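Home | Workshop Notes | Archive | Contact

Maintenance of the hand-held gripper, station two

This entry records the current procedure for the hand-held gripper at station two of the Jitarstead laboratory. It replaces my entry from November, which described the earlier finger set and should no longer be followed.

The unit is inspected after every 2,000 closures. The operator first wipes both fingers with a dry cloth, then checks each hex-socket fastener at the knuckles for movement. Any fastener that turns under light hand pressure is removed, cleaned and refitted with fresh thread compound. Cristóbal Alarcón prefers to replace the fastener outright, and on the left finger I have come to agree with him.

Alignment follows. The fingers are closed slowly over the cloth-covered table, and the meeting point of the tips is examined from the operator's side. Scuffing along the arms is acceptable. A step between the tips is not – the hinge joints must be reseated before the unit returns to service.
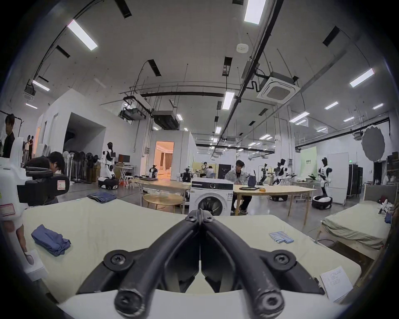 Should the fingers be replaced as a pair?

Replacement as a pair is our standing rule. A new finger set against an old one closes off center, and the correction costs more time than the second part saves. Our last set, supplied by Arnico, arrived after 14 days.

Once the tips are aligned, the grip is tested on small cylindrical parts. The operator picks up and sets down one part 70 times and records every slip. Two slips or fewer is a pass. Kieran Yeoman keeps the record sheets, and they should reach him by Saturday in any week when the unit has been serviced.

The full inspection takes around 58 minutes, including the paperwork. The grease from Van Leeuwen remains approved for the hinge joints only. It should be kept off the gripping faces, and the tin should be closed after use.

The Skalow fixture will be covered separately when its new mounting plate has been fitted.

3 comments | 6 shares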